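紙コップで手首カメラとグリッパーを見比べる手順

グリッパーのカタログには把持力とストロークが大きく書いてあるが、その数字で紙コップがつかめるかどうかはほとんど分からない。手首カメラの「近接対応」という表記も同じで、どの距離で何が見えるのかは自分の机で確かめるしかない。このページでは、平行リンク式の Flisel と Viloma の2機種を同じアームに付け替えながら比べたときの手順を書いておく。カメラは Hirvonen の小型品、制御側は Trallari を使った。別の組み合わせでも流れは変わらないはずだ。

用意するもの

・アームと、比べたいグリッパー
・手首に付ける小型カメラと固定具
・無地の紙コップ(新品を20個。つぶれたものは再使用しない)
・白い囲いと明るい色の天板
・拡散板付きの照明
・記録用の表

白い囲いに白いコップという組み合わせは、見た目はきれいだが条件としては意地が悪い。販売元のデモはたいてい濃い色の台に派手な色の物を置いている。それで認識できたと言われても、こちらの現場の参考にはならない。最初から差の出にくい背景で試すほうが時間の節約になる。

手順1 カメラを固定する

カメラは指の動きに干渉しない位置に付け、グリッパーを全開から全閉まで動かしてケーブルが引っ張られないか見る。指やリンクの一部が画面に入るのはかまわない。むしろ端に少し入っていたほうが、取り付けがずれたときに気づきやすい。画面の半分近くが隠れるようなら付け直す。

露出とホワイトバランスは必ず手動で固定する。自動のままだと、黒いグリッパーが画面に入る面積で全体の明るさが変わり、機種の差なのか露出の差なのか分からなくなる。

手順2 近づけて見え方を確かめる

コップを天板に置き、アームを低い姿勢にして、コップの縁が手前に大きく入るところまで寄せる。つかみには行かず、その位置で止めて静止画を保存する。 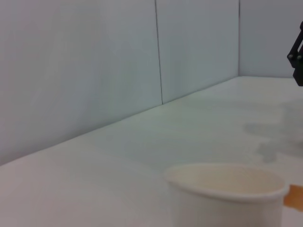
手首カメラの映像。手前に紙コップの縁、右上に黒いグリッパーの一部。

この画で確認したいのは三点ある。まず縁の楕円が追えるか。上の例では縁の手前側に柔らかいハイライトが乗り、内側がクリーム色からベージュに見えるので、開口部はまだ拾いやすい。次に外側の壁と天板の境目。こちらは色がほとんど同じで、輪郭もぼけている。仕様上の最短距離を信じて外壁の輪郭から幅を測ろうとすると、まず値が安定しない。最後に影で、天板の右側に灰色のまだらな領域が出ている。しきい値だけで物体を切り出す設定だと、こういう部分を物として拾うことがある。

輪郭が取れないときは、先に照明の向きを変える。解像度を上げるのは後でよい。ぼけた縁を細かい画素で撮っても、ぼけた縁が細かく写るだけである。

手順3 空振りで軌道を確かめる

コップをどけ、つかむ動作を7回繰り返す。見るのは指先の停止位置のばらつきと、下降中に指が天板に触れないかの二つ。リンク式は開閉にともなって指先の高さが変わる機種があり、全開で余裕があっても閉じる途中で天板に当たることがある。図面にはそう書いてあっても、営業資料では省かれがちなところだ。

手順4 力を下げてつかむ

Trallari の把持力設定をいちばん低くし、コップの側面をつかんで持ち上げ、数秒保持して戻す。落ちたら一段上げる。縁に近い高さと胴の中ほどの両方で試し、毎回コップを替える。へこみの有無は、戻したあとに手で取り出して目で見る。カメラ映像で判定しないこと。

うちの条件では、Flisel は最低設定で滑り、一段上げるとへこみが残るコップが出た。Viloma は滑りにくかったが、指のパッドが厚く、狭い間隔に置いたコップの間には入らなかった。どちらが上という話にはならないし、指先を付け替えれば結果は簡単に入れ替わると思う。把持力の段階は機種ごとに意味が違うので、段数同士を比べても仕方がない。

手順5 記録する

試行ごとに次の項目を残す。

・グリッパーの機種と指先の種類
・把持力の設定値
・つかんだ高さ
・結果(保持、滑り、へこみ、空振り)
・静止画のファイル名

有効な試行は1機種あたり27回取った。これでも成功率を小数点まで語れる数ではない。資料に「成功率99パーセント」とあったら、まず何回やったのか、コップは毎回新しいのか、置き場所は動かしたのかを問い合わせるとよい。返事が来ないこともある。

うまくいかないとき

縁の検出が途切れる:カメラを少し上げ、開口部全体が入る角度にする。
影を誤検出する:照明を二方向にするか、色ではなく奥行きの情報を併用する。
つかむたびにコップが回る:指の中心がずれている。カメラの校正より先に、取り付けねじの緩みを見る。
保持中に少しずつ下がる:力を上げる前に、指のパッドを拭く。

更新:2024-06-04 手順4にパッドの厚みの件を追記。濃い色のコップでの比較は11月に行う予定。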